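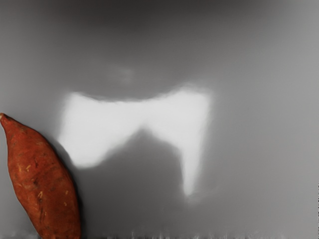
Project report, robot manipulation course
Boglárka Hegyi and Tyyne Pelkonen
November 25, 2025

1. What we wanted to do

Our task was to pick up single vegetables in simulation with a two-finger gripper, using only the wrist camera. The controller was given to us by the course and is called Triltine. We had to connect it to the simulator, run the tests and explain the failures. The sweet potato was the difficult object from the start, and most of this report is about it.

2. The fault

We made 776 grasp attempts with the sweet potato. In 46 of them the gripper went down beside the object and closed on nothing, but the controller reported a successful grasp. After this the arm moved to the drop position and opened the fingers, as if everything was in order. We noticed it only when Tyyne compared the result file with the final object positions.

At first we believed that the friction was set too low and the object slipped out. We spent two weeks on friction values and this was a mistake. The contact log shows that in the 46 cases the fingers never touched the object.

3. Cause

We found two problems which work together.

The first is in the view. When the gripper is low, the white fingers are large and blurred in the middle of the wrist image, and the sweet potato can be left in a lower corner with a part of it outside. The segmentation then sees only a piece of the object and puts the center of it in the wrong place. The color of the skin is easy to separate from the gray surface, so color was not the reason.

The second is in the success check. It waits 40 simulation steps after the close command and then asks if the fingers have stopped moving. Fingers that are fully closed have also stopped moving — the check cannot see the difference.

4. Correction

We now save the object position from the last high view and do not update it when the mask touches the image border. We also added a minimum finger opening to the success check. With the new check, all 46 recorded cases are reported as failed when we replay them. We have not yet repeated the full test with both changes, this is planned for January.

5. Safety remark

In simulation a false success costs only time. On the real arm in the Hallholm lab the next motion would start while the object is still lying near the gripper, and the arm could push it off the table or press on it. For this reason we ask that the old check is not used there — also not for short demonstrations.

Hallholm Robotics Teaching Lab | Contact | Copyright 2025 | Back to top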